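Reference > Robotics > Faults and Safety > Cord snag

Print this article | E-mail this article

Cord snag

A cord snag is a fault in robotic handling of household fabric in which a gripper closes on, or drags against, an electrical cord or charging cable lying in or under the material it was meant to hold. The term is used mainly for work on beds, where sheets, blankets and pillows are moved over one another and a cable can pass between several layers. It is also applied to laundry sorting, sofa covers and curtains. In safety reports a cord snag is treated as a separate class from a simple missed grasp, because the fabric may be held correctly while the cord is held with it.

The fault received wider attention after an incident at Wullcombe on Mar 6, 2019, in which a bed-making arm built by Kondel pulled a live charging lead out of a wall socket together with part of the socket face. No injury was recorded. The incident led to changes in the Kondel control software and to the drafting of the Hurnell procedure, a set of checks now used by several workshops that train and test grippers on bedding.

Description

Grippers used on bedding commonly have two opposed fingers. The fingers are lowered onto the fabric, a fold is gathered between them, and the fold is lifted or drawn toward the foot or the side of the bed. A thin cable under the fold offers little resistance at first. It enters the fold with the cloth and is pressed against it when the fingers close. Force readings at this stage are close to those of a normal grasp, particularly where the bedding is thick or the fabric has a raised pattern.

The fault becomes apparent when the slack in the cable has been used up. The load on the arm then rises sharply. Depending on the controller, the arm may stop, let go, or increase its effort in an attempt to finish the motion. The last response is the most serious and was the one observed at Wullcombe.

Three forms are usually separated in reports. In a closed snag the cord is between the fingers. In an open snag the cord has caught on the outside of the mechanism, most often behind a finger pad or in the angle between two linkage arms. In a carried snag the gripper never touches the cord, which is moved by the weight of a blanket or pillow being dragged across it. Carried snags are thought to be underreported, as the arm itself gives no sign of trouble and the damage is found later.

Causes

The direct cause is the presence of a cord in the working area. Beds in ordinary use frequently have phone chargers, lamp leads, heating pad controls or grooming tools on or near them, and a cord may be covered during the task even if it was in plain sight at the start. Turning back a blanket can bury a cable that the vision system had already marked.

Poor visibility is the main contributing cause. A white cable is easily seen where it crosses a colored duvet cover and is much harder to follow once it passes into a pile of pale blanket. Printed fabrics add a second difficulty. Large letters, curves and round shapes on a cover produce edges that some detection programs confuse with cords, and operators who grow tired of false warnings have been known to raise the warning threshold until true ones are missed. Wrinkles have a similar effect, since a long narrow crease under side lighting can resemble a cable closely.

The camera position also matters. When the camera is fixed to the gripper, the fingers and linkages hide part of the bed at all times, and the hidden part grows as the tool nears the fabric. The area directly between the fingers generally stays in view. The area beneath the pads and behind the body does not, and open snags tend to begin there. 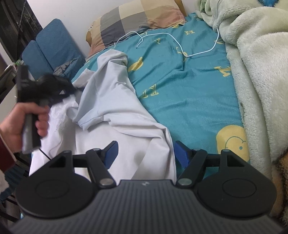

According to one comment submitted to the Hurnell draft, the emphasis on vision was misplaced, and a workshop that relied on a camera to find cords had already accepted that some would be pulled. The comment argued that the only dependable measure was to limit the pulling force to a level at which an ordinary charging lead would come out of its socket without harm, and it asked that every other measure be listed as secondary. The final text adopted the force limit but kept the visual checks at equal rank, on the ground that a force limit gives no protection against a carried snag or against an object being pulled off a bedside table.

A further cause is found in training material. Many grasping programs are prepared from recordings made with hand-held grippers, in which a person guides the tool. People avoid cords with little effort, shifting the tool a small distance or using the free hand to move things aside. The recorded motion shows the successful path and may contain nothing that marks the cord as the reason for it. A program trained on such recordings can copy the path on one bed and fail on the next, where the cord lies elsewhere.

The Wullcombe incident

The arm at Wullcombe was a Kondel unit installed at a residential training facility for hotel and care staff. It had been in service for nine weeks. Its task was to draw a top sheet and blanket toward the foot of the bed so that the bottom sheet could be changed.

The incident report states that a charging lead ran from a socket behind the headboard, under a pillow, and out across the bed beneath the blanket. The lead had been left plugged in after a demonstration. The gripper took hold of the blanket near the pillow and closed on the lead as well. When the lead became tight, the controller read the added load as friction between the blanket and the mattress. It had been set to overcome friction of this kind, following earlier complaints that heavy blankets were being dropped halfway down the bed, and it raised the pulling force in two steps. The socket face cracked at the second step. The circuit breaker operated and the arm, which was powered from a different circuit, went on moving for eight seconds before a member of staff pressed the stop button.

The report identified two faults in the design. The friction setting had no upper limit of its own and relied on the general limit of the arm, which had been chosen for lifting mattresses. In addition, the stop button was mounted on the far side of the bed from the usual standing position. The report did not find fault with the gripper, whose fingers had closed and held as intended.

Kondel withdrew the friction setting from all units in the same month. A revised version was issued in June with a separate force limit and a rule that any sudden rise in load must cause the fingers to open before the arm moves again. Owners were advised to relocate the stop button where it could not be reached from both sides of the bed, and a second button was supplied on request.

The Hurnell procedure

The Hurnell procedure began as an internal checklist and was later published for general use. It applies to fixed arms and, in a shorter form, to hand-held grippers used for recording. Its principal requirements are as follows.

Cords that can be removed are removed before the task starts. Cords that must remain are unplugged at the wall, and the loose end is placed where it can be seen.

The bed is viewed once from the foot and once from the side before any fabric is moved. The view is repeated whenever a layer has been turned back.

After each grasp the fold is raised slightly and held still. If the load does not settle, the fingers open and the grasp is abandoned.

The pulling force is limited separately from the lifting force.

Powered items held or used near the bed are treated as cords for the purpose of the check, including the full length of their leads.

Before a unit is returned to service after a snag, it must complete 50 trial grasps over bedding with an unplugged cable laid in a different position each time. A trial in which the cable is gripped and released within the force limit is counted as passed.

Reception

The procedure has been criticized as slow. Operators of the Lūse system, which strips beds with a roller in place of fingers, have stated that the repeated viewing steps cannot be followed without changing the order of their work, and they use the force limit alone. Rollers are subject to a related fault known as cord winding, in which a cable is taken up around the roller. It is more damaging to the cable than a snag and generally easier to detect, as the roller stalls.

The requirement that cords be unplugged has met little opposition, although compliance is uneven in workshops where the same bed is used for recording and for staff rest.

See also: Cord winding; Fabric handling; Force limit; Grasp verification; Stop button placement

Print this article | E-mail this article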